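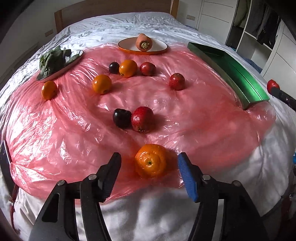 BADBY, August – Kofler, a maker of grip pads for robotic and hand-held grippers, today released the results of a comparison of its ridged and textured pads on fresh fruit and vegetables. The work was carried out with Kakex, which develops control software for robot arms in grocery picking.

The comparison used hand-held two-jaw grippers and whole produce, including oranges, red apples, plums, a carrot and leafy greens. Operators picked each item up from a wrinkled plastic sheet and set it down again at another spot or in a metal tray. The same operators worked with every pad, and the order of the pads was changed between sessions.

A total of 178 grasps were logged with each pad type. A grasp was scored as good if the item was lifted, carried and set down without slipping and without a second try. Items were checked for marks at the end of each session and again the next morning.

"Customers ask us which pad to buy for produce, and until now we answered from experience," said Soledad Gallardo, head of applications at Kofler. "We wanted numbers from the kind of picking they do, with the mixed sizes and skins they deal with. An orange gives you a lot to hold on to. A plum is small and smooth, and it is easy to press too hard."

Kofler's blue textured pad had the fewest slips on apples and plums. On oranges, the results for the blue and black pads were too close to call. The black ridged pad did better on leafy greens, where operators could pinch a stem between the ridges. Neither pad left marks on the oranges. Plums were marked by both, mostly when the operator closed the jaws fully before lifting.

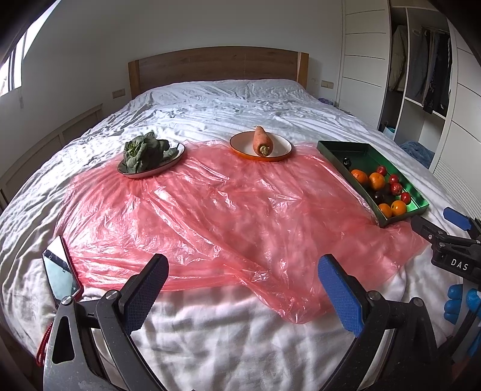
Each session was recorded, and Kakex is using the recordings to set starting values for jaw opening and closing speed in its controller software. The company plans to repeat the same grasps with a powered gripper on a robot arm. Those results will be published separately, and Kofler said they should not be assumed to match the hand-held figures.

"A person corrects with the wrist without thinking about it, and an arm does not," Gallardo said. "The hand-held work tells us about the pad. It does not tell us what the arm will do with it."

Following the comparison, Kofler has made two changes to the blue pad. The texture now runs to the tip, and the backing plate has been thinned so the jaws can close on smaller items. The mounting holes are the same, and existing customers can fit the new pads without changing the jaws.

The revised pad will be sold in packs of 50 through Darkar, Kofler's distributor. The black ridged pad stays in the range at its current price. Sample pairs are available on request to integrators and research groups, with a limit of 3 pairs per site.

The full results, including the scoring sheet and the session plan, can be requested from the Kofler applications desk.

About Kofler
Kofler designs and makes grip pads, jaw inserts and backing plates for two-jaw grippers. The company employs 41 people and is based in Badby.

Media contact
Soledad Gallardo, Applications, Kofler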